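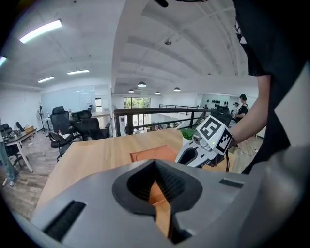
Two grippers over the table, one gray, one white and light gray.

Thread: Anyone here actually seen Kimthorpe all the way through?

flotport76
Posted March 8, 2023
So I finally got hold of a decent copy of Kimthorpe (the harbor heist one, directed by Valdir Queiroz) and I loved it!! Sound is mud for the first reel and the dubbing is a crime, but that chase across the fish market goes on forever and I didn't want it to stop. My copy runs 76 minutes. The old poster says 10 more than that. What am I missing?

mckinnon_fan
You're missing the wedding. It got chopped for the export version and frankly I'd leave it chopped. Ten minutes of people eating soup while the cop stares out a window.

skokurum
Hard disagree, the wedding is the whole movie! Birsen Taşdemir plays the sister and she's barely in it otherwise. Without that stuff her turning up with the shotgun at the end makes zero sense.

mckinnon_fan
> her turning up with the shotgun at the end makes zero sense
It makes zero sense with the wedding too. I've sat through both.

flotport76
Ha, ok, now I need to see it. I did wonder who she was, I figured she was the landlady. Is the long cut out there anywhere or is it one of those tapes that sells for silly money?
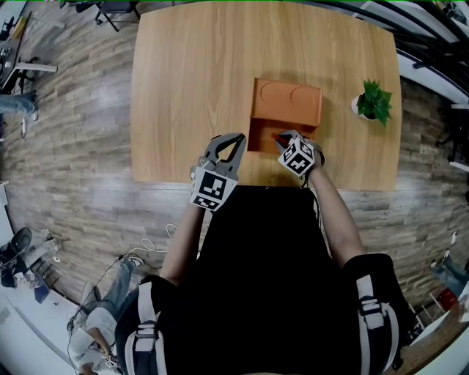 Also the music! Whoever did that organ theme deserves a statue. I've had it stuck in my head since last night and my wife is ready to move out.

skokurum
There was a disc in November, 161 copies I think, gone in a day. Mine has the long cut but the colors are kind of green. Still worth it for her.

reelgone2745
Green is being nice, it looks like it was shot in a pond. The tape is sharper if you can live with the cropping. And I'm with skokurum on the wedding, the bit with the uncle's toast is the funniest thing in it.

mckinnon_fan
The uncle is good. I'll give you the uncle.

flotport76
Sold. Skokurum, check your messages, I've got a couple of biker movies I could trade.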